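Privacy regulator names new head of enforcement

Kai-wen Chuang has been appointed head of enforcement at the Dromstead data protection office. The post had been vacant for seven months. Chuang previously led the office's technical audit unit and wrote its guidance on how long firms may keep location records.

The office closed 859 complaints in the last reporting year. Three led to fines, and two of those are under appeal. 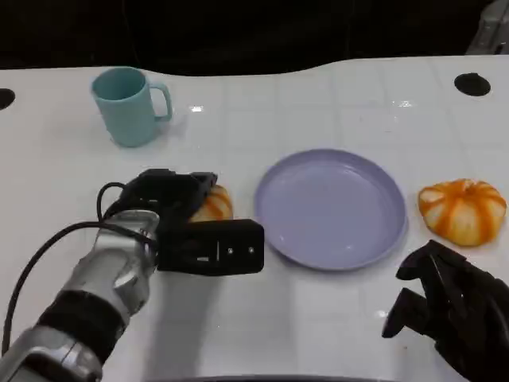

What changes in September

From September, firms that sell or share location records must file a register of buyers with the office. The register covers resale as well as first sale – a point the trade body had asked to have removed. Late filing will be treated as a breach in its own right, with no warning letter. 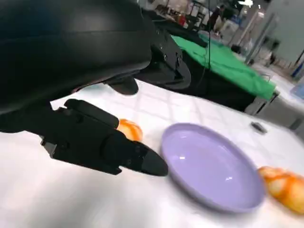 Firms with an open case must file under the same terms. Varkex and Ilance, both under inquiry over the sale of app data to advertisers, have been told that a pending decision does not delay the duty to register.

Chuang's unit will check a sample of entries against server logs. The office has asked for read-only access and will not hold copies of the logs once a check is closed.

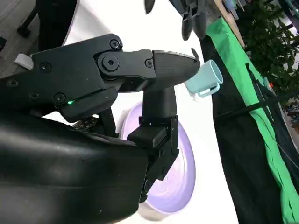 Appeals will still go to the Manríquez panel, which can reduce a fine but cannot strike an entry from the register. Lawyers for Ilance have argued that this leaves no remedy for a wrong entry. The office's reply, dated 10 June 2025, says that corrections may be filed at any time and will be shown beside the original entry.

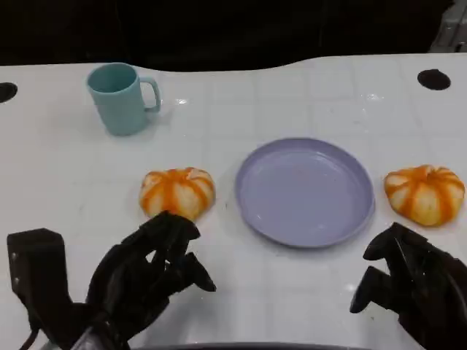 The filing form and the draft notes are open for comment until the end of the month. Comments will be published in full unless the sender asks for their name to be withheld.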